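## 4. Filling the jar

The Tritcombe snack station is a scoop, a bin and a jar, and it still has a manual. Mwanaisha Ndung'u wrote the first version. Vilém Beneš added the cautions after his first shift.

1. Wipe the table and let it dry.
2. Put the bin of wrapped packets toward the back, where elbows are less likely to find it.
3. Take the lid off the jar and lay it on the table. Your pocket is a poor place for it.
4. Set the scoop down with its handle facing you.
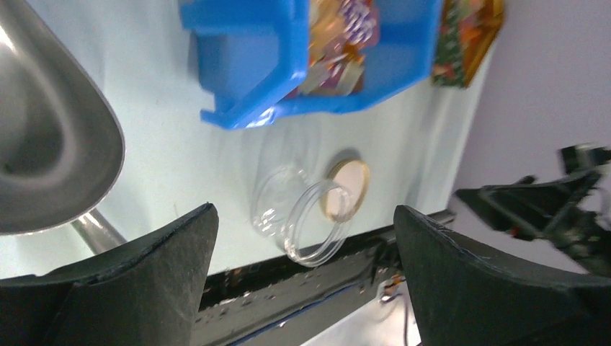
5. Scoop from the top of the pile. Digging for your favorite flavor is allowed on your own time.
6. Tip the packets into the jar slowly. If they jam at the mouth, tap the side of the jar. Do not tap it with the scoop.
7. Stop at 500 grams, or when the lid will no longer sit flat, whichever embarrasses you first.
8. Replace the lid and press down evenly.

**Note:** One level scoop of mixed packets weighs more than 300 grams. A heaped scoop weighs whatever is left after you pick the rest up off the floor.

**Caution:** Never carry the jar by its lid. See Vilém.

**Caution:** Torn packets go in the trash, including the ones you tore.

Refill the jar when it gets down to 3 packets. For the December menu, empty it completely before starting again at step 1.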